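How do you store loose cables so they don't end up in one big knot?

Asked in Home & Garden > Tidying up

So I finally pulled the cables out of the drawer and started coiling them on the table, and I'm already stuck on how to do it right.

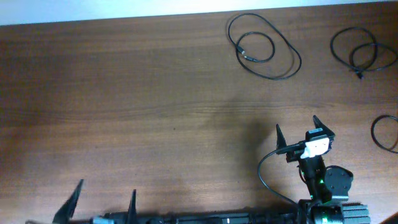 Han-gyeol Shim wrote:
First thing, don't wrap them around your hand and elbow. Everybody does it (my whole family does it) and it puts a twist in the cable every single turn. Then you let go and it springs open into whatever shape it likes. Big loose loops are kinder to a cable than tight little ones, so go with a loop as wide as a dinner plate and let the cable tell you which way it wants to bend.

The trick I learned is over-under. You make one normal loop, then for the next one you turn your wrist so the cable goes under itself. It feels very silly for ten minutes and then your hands just do it! The twists cancel out and the cable lies flat. When you need it again you hold one end and toss the rest and it doesn't knot – as long as you haven't let the end slip through the middle of the coil, in which case you get a knot every foot or so. Ask me how I know.

Then a strap on each one. I use the hook and loop kind that comes on a roll, and you cut it to whatever length you need. Don't use rubber bands, they go sticky and leave marks.

2 people found this helpful

More from the person asking:
Thanks! I should have said, most of mine are black and pretty much the same thickness, so even when they're coiled I can't tell what goes to what. Also I have one deep kitchen-type drawer and no wall space, so hooks are out.

Ro-un Won wrote:
For all-black cables you want tags at BOTH ends. Masking tape folded over like a little flag works fine, write on it with a ballpoint. I put what it belongs to and not what kind of plug it is, e.g. "printer, upstairs". I did all of mine in April and the tape is still on, except for one that lives behind the radiator.

For a deep drawer, stand the coils on edge like records in a box. Shoe box lids cut down make good dividers, or cardboard tubes if your coils are skinny – one cable per tube, label on the outside. If you pile them flat you'll be digging for the bottom one and you're back where you started.

And throw some out. If you can't find what it fits after a good look, it goes in the recycling bag.

Unnamed user wrote:
i just put them all in a freezer bag and squeeze the air out. works ok

Page last updated November 29, 2000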